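Reading time: 3 minutes
Last updated: 2020-06-06
Print this page | E-mail this page

Buying paper cups for a school fun run, how many and what size?

I got talked into running the drinks table for our school fun run at the end of June and I have never done anything like it. The course is two loops around the reservoir, with one water stop halfway round each loop and another at the finish. We have 95 kids signed up plus whatever parents decide to jog along. Andby sells paper cups by the case and the cheapest case is 2,000, which sounds crazy to me, but the small sleeves cost nearly double per cup. Do I really need that many? Also is there a size that works better for kids, and can I fill them ahead or do they go soft? I only have two folding tables and one helper, my sister, and she has to leave by noon. Any advice welcome, I'm a bit lost!
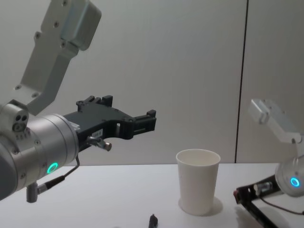
Grigoris Kontogiannis
Community Helper, Events and Parties

Hi! I've done the water stops for our town 10K five years running, so I have feelings about cups (my wife will tell you I have too many). First thing, figure out how many times each person passes a table. You've got two loops and a finish, so that's three stops per kid. Then add one extra cup per kid at the finish, they always want a second one and they never hang on to the first. For 95 kids that's 380 cups, and I'd throw in another hundred or so for parents and for the ones that blow away.

So no, you don't need the big case for one run. But paper cups keep for years in a dry closet, and if your school also does a field day and a carnival I'd buy the case and split it with whoever runs those. We did that with the soccer club and everybody came out ahead.

Size: 7 ounce, filled halfway. Please don't go bigger! A kid who is handed a full cup takes one sip and wears the rest. The tiny cone ones look cute but you can't set them down, so with only two of you pouring you'd be stuck before the first group got through.

As for filling ahead, the paper cups I buy have held cold water for a good couple of hours before the bottom seam starts to feel iffy. I wouldn't do it the night before. I start pouring when the first group lines up, do one full layer on the table, and then lay a sheet of stiff cardboard on top and build a second layer on that. It sounds wobbly and it isn't, as long as every cup is filled to the same height and your table is level.

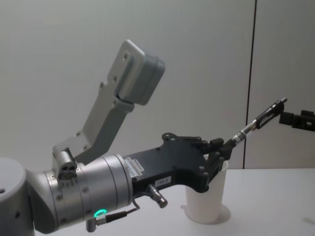

The level part matters more than you'd think. Our first year we set up on the grass slope by the parking lot, and I lost an entire top layer down my shoes. Now I bring four bits of scrap wood to shove under the legs. Also leave yourself a gap at one end of the table for the jugs, otherwise you end up with them on the ground behind you and you're bending over all morning.

Put your trash cans further down the course than feels right. Kids drink while they're moving (sort of) and they'll be well past the table by the time they're done. I put one close and two farther along, and we still walk the path afterward with a bag.

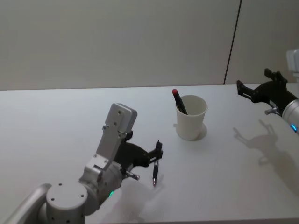 A cup on a plain white table.

Oh, and since your sister leaves at noon, get her on the mid-loop table early and have her come over to the finish once the second loop has cleared. Ask a teacher to help you fold up. They'll say yes if you ask before the day.

Second answer

Just get the 2,000. We ran out one year and had to send somebody to the store in the middle of the race, never again.

Third answer

Can the kids bring bottles? Ours do now, and we only put cups out at the finish. You'll still want a few sleeves for the ones who forget. Write names on the bottles with a marker or you'll have a pile of identical blue ones to sort out. I don't know about filling ahead, we use a big jug with a tap and let them do it themselves, which is slow but they like it.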